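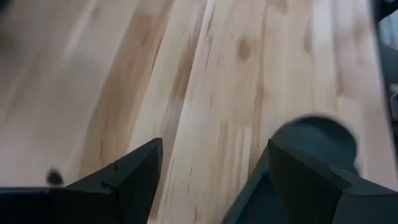
Photo: Zaltolard Lab, Delić building

Figure 4. Wrist camera view with the fingers open over the tabletop.

4.3 Comparing camera placements

With the arms and grippers fixed, we turned to the question that had interested us from the start of the project: how much does each camera tell the controller, and when? We ran the shoe rack task under three settings. The first used the wrist cameras alone, the second added a view from above the table, and the third added a fixed camera low beside the workspace. We collected 601 episodes in September, all on the same bench and with the same pointed fingers.

The wrist view is a pleasure to work with at close range. Both fingertips stay in sight, so the controller can judge the gap between them directly, and the grain of the wood gives it plenty of texture to track during slow moves. Fast moves are another matter. Blur softens the grain, and small features that would anchor a motion estimate are lost for a few steps at a time. We slowed the final approach in the Skider controller to allow for this and left the Cukuno controller at its default speed, which made for a very telling comparison.

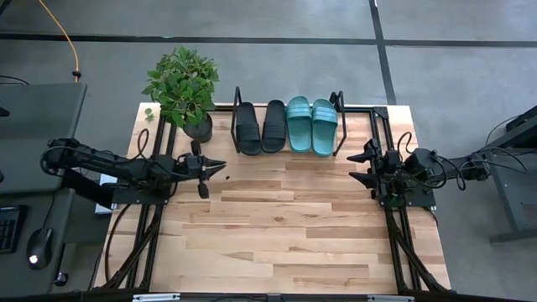

Adding the overhead view changed the character of the errors. With wrist cameras only, most failed episodes ended early, with an arm hunting for a sandal that had already passed out of view. With the second view, both controllers found the first sandal reliably, and the failures moved to the handover. We were delighted by this result - a failure during a two-arm handover is a much more interesting problem than a failure to find the shoe!

Handover errors came in two kinds. In one, the receiving gripper closed before it was square to the sole, and the sandal twisted when the other let go. In the other, both arms waited. The Skider controller waited more often and twisted less. The Cukuno controller did the reverse, and it recovered well when given a second try. 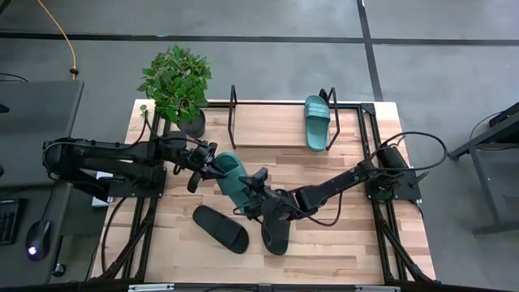
Reading time: 9 minutes (2,608 words)

We also looked at color. The sandals came in black and teal, and black sandals under black fingers were the hardest case for the overhead camera. Fingertip and strap merge into one dark shape, and the estimated grasp point drifts toward the knuckle. For this reason we set aside 45 episodes in which the first pick was always a black sandal, and we report those separately in Section 5.

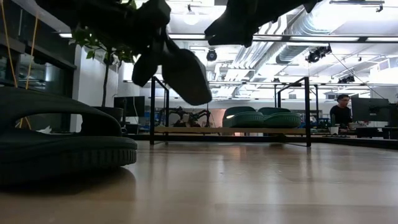 Exposure turned out to matter more for the fixed camera than its resolution did. A camera placed this low looks up past the table surface and into the ceiling lights, and an automatic setting meters for the bright part of the view. The fingers then come out nearly black against the ceiling, so their outline is easy to follow but the surface of the pads is hard to read. Locking the exposure on the tabletop helped both controllers. The low angle still earns its place, as it shows the height of a fingertip above the wood far more directly than a view from overhead - and height was the quantity both controllers most often got wrong.

All results in Section 5 use the locked setting unless stated otherwise. Episodes recorded before the change were kept for training but left out of the comparison.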